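Manusent Bakgate cell - Set-up and care guide
Section 6: Base track, arms and cable check

Read section 5 first if the wall panels are not up yet. This section assumes frame is square, floor panel is in, both arms are out of their boxes.

Who does this: one person can do it. Two is easier for step 4.

Tools
Hex keys (the set in the lid of the Lui parts box)
Two screwdrivers, one small one medium
Zip ties, white, short
Dark tape
Dry brush or a hand vac

CAUTION: Main switch OFF and plug OUT before any of this. The arms drop when power goes. Hold the upper link before you switch off.

6.1 Base track

1. Wipe the track. Old residue doesn't matter on top, but under an arm base it does. Scrape it off.
2. Set the track along the front edge of the floor panel. Mounting holes up.
3. Bolt down finger tight, all of them, then go back and tighten from the middle out.
4. Lift the left arm on. Cable exit to the front. Start all the base bolts before tightening any.
5. Same for the right arm.
6. Push each arm base sideways by hand. Any movement, loosen and redo. Do not just crank on the one bolt that feels loose.

Note: unused holes in the track can be taped over. Keeps lint and screws out. Leave the center clip clear.

6.2 Cables

1. Run the corrugated cable along the top of the upper link. Zip tie at each notch.
2. Leave a loop at the shoulder and another one at the wrist. Big enough that the elbow can fold all the way with no pull.
3. Fold the arm by hand, slow, full range. Watch the loop. If it goes tight or catches on the gripper, cut the tie and give it more.
4. Trim tie ends flush. Sharp ends cut the cloth and then you get threads in the fingers.
5. Plug in at the base boards. Left first. Check the label, not the wire color - colors changed on the June units.

CAUTION: The small boards at the track are not covered. No tools on top of them. No metal brush near them.

6.3 Back rail

1. Hang the long wire basket on the back rail. Spare cable goes in here, coiled loose.
2. Small basket on the left, by the corner post. Light stuff only, it hangs on hooks.
3. Pull on both. They should not swing into the arm's reach.

6.4 First power up

1. Everyone's hands out. Plug in, main switch on.
2. Wait for both arms to report. If just one shows up, switch off and reseat that arm's plug.
3. Home left, then home right. Never both together the first time.
4. Run the slow cloth test from the Lui menu. One cloth, plain, no buttons or zippers.
5. Stop if you hear clicking from a wrist. See 6.6.

6.5 Routine care

Every shift: brush the floor panel. Lint and plastic bits collect in the middle, under the grippers.
Every 700 cycles: check zip ties and the wrist loops.
Every 3,000 cycles: base bolts, wrist screws, swap the finger pads. The Dundside cell wore through a set at 1,890 on heavy cotton, so check sooner if thats what you run.

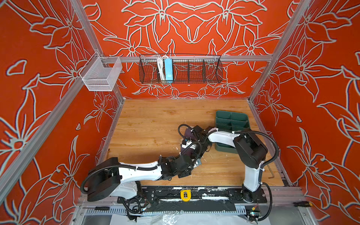
Fig. 6-1. Both grippers on the cloth, elbows bent. Note cable loops at shoulder and wrist.

Compare your loops to the figure. If yours are flatter than that, go back to 6.2 step 2.

CAUTION: Tools off the floor panel and the front cable tray before you go above slow speed. Hex keys too.

6.6 Quick fixes

Wrist clicks - screw backing out. Power off, snug it, do not overtighten.
Gripper won't close all the way - lint in the fingers, or pad on backwards.
Arm drifts after homing - base bolt. Redo 6.1 steps 4 to 6.
One arm drops out mid run - plug at the base board, nearly always. Then look for a pinched cable at the elbow.
Cloth slips on one side only - clean teh pads on that side, swap if shiny.

Still stuck: write down the cycle count and which arm, then send it to Vaida Eglītis, Bakgate support. Don't open the shoulder housing yourself.

Next: Section 7, Teaching a fold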